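# How does a fish breathe in there?

I keep a tank of little fish called danios on the shelf by my kitchen, and it's the question I get asked more than any other. So let's have a proper go at answering it!

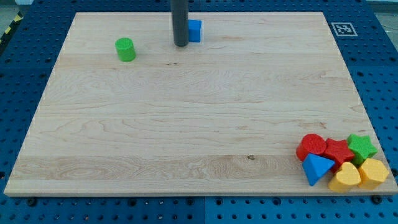
## First, what is breathing for?

Your body needs oxygen. It's a gas, you can't see it, and every bit of you uses it all day long, even your toes. When you breathe in, your lungs take oxygen out of the air and pass it to your blood, and your blood carries it round.

Fish need oxygen too. They just get theirs from the water.

I used to think this meant they were somehow splitting the water up (water is made partly of oxygen, after all). They aren't. They use oxygen gas that has mixed into the water from the air — a bit like the way sugar disappears into a cup of tea. You can't see it any more, but it's still in there.

## Gills, the clever part

Look at the side of a fish's head and you'll find a curved flap just behind the eye and cheek. Under that flap are the gills. They're red, because they're full of blood, and they're made of lots of very thin, feathery strips packed close together.

When a fish breathes:

1. It opens its mouth and water comes in.
2. It shuts its mouth and the water gets pushed over the gills.
3. Oxygen slips through the thin skin of the gills and into the blood.
4. The flaps open and the water goes out again.

So when you see a fish opening and closing its mouth, it isn't talking to you. Sorry! My nephew Bakari was quite upset when I told him, as he'd been having long conversations with the biggest danio, whose name is Jernura. I said he could carry on anyway.

## Why can't I do that?

Because there's far less oxygen in water than in air. You're big and warm, and warm bodies burn through oxygen quickly. A fish's body is usually about as warm as the water it swims in, so it can get by on much less. Our lungs are no good at moving water either, as it's heavy and thick compared with air.

And it works the other way round. Out of the water, most fish can't breathe for long. Those feathery strips flop down and stick together, like the hairs on a wet paintbrush when you lift it out of the jar.

## What are the bubbles for?

My tank holds 38 litres, with a little air pump that makes a stream of bubbles up one side. People think the fish breathe the bubbles. Mostly what the bubbles do is stir things up. They make the top of the water wobble and roll over, and the top is where oxygen gets in from the air.

Warm water holds less oxygen than cool water, so on a hot afternoon I turn the pump up a notch. If the fish are all hanging about at the top and gulping, that can be a sign that something's wrong with the water, and it's time to fetch a grown-up.

## Fish that break the rules

Some fish can breathe air as well! Bettas and gouramis have a special part in their heads called the labyrinth organ, and they swim up for a sip of air now and then. Lungfish have real lungs. I'd love to meet a lungfish, but it wouldn't fit on my shelf.

## Something to try

Sit quietly in front of a fish tank and watch one fish. Count how many times its gill flaps open before a minute is up, then count your own breaths for a minute. Try it again just after feeding time and see if the fish's number has changed. Don't tap on the glass, please. They really don't like it.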